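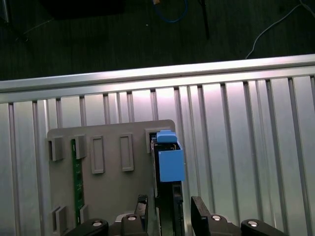
How tight should a slot be on a holder plate for small parts? Loose enough that the part drops in under its own weight, and tight enough that it doesn't rattle.

My first plate was too snug everywhere and I spent 20 minutes with a file. Pankaj Rastogi told me to open up the top of each slot and leave the bottom alone. I tried that in July – much better. Connectors still need care, so I seat those last and check them before moving on to the next board.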